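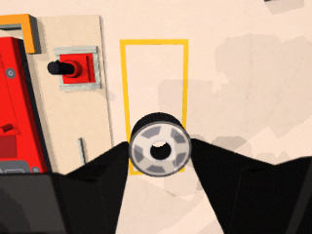

Set the gripper budget before the arm budget. Parts decide the fingers: a small wheel pinched by the sides of its tire needs tips that close on both sides at once. Buy 2 sets of fingers per gripper.

1. List every part the cell will pick up.
2. Note the widest and narrowest.
3. Send the list to Irnix with the quote request.

NOTE: Brackets and base boards are quoted separately.
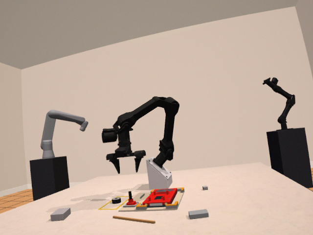

Ostura, April

Plan the table around the main arm. Keep the board in front of its base and the pick-up outline beside the board, as in the simulated layout.

4. Run the layout in simulation before ordering the table.
5. Hold back 8 percent of the total for spare brackets and fasteners.
6. Have Shagufta Arain sign the order form.

CAUTION: Do not order pedestals until the table height is fixed.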